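Comparing simulated cameras, session 3

I'd like us to pick a camera for the arm before we argue about controllers again. Same rooms for everybody, all rendered, and please leave the lighting alone.

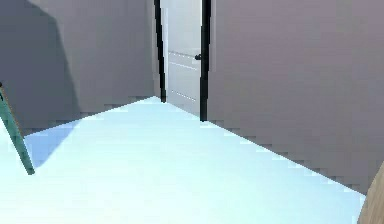
Start with the Droleck preset at 600 steps, then switch to the Evmont one - and save both logs, I always forget the second.
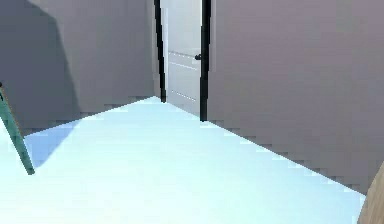
Watch where floor meets wall. If your depth estimate jumps about there, write down the step number and carry on.
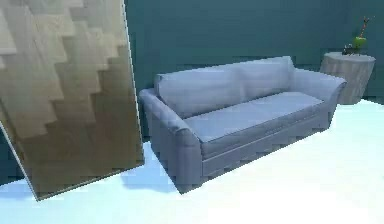

Notes by Manon Lapointe, lab room 14

Bring your logs on Friday and we'll try the Bergmann controller with whichever camera you liked best.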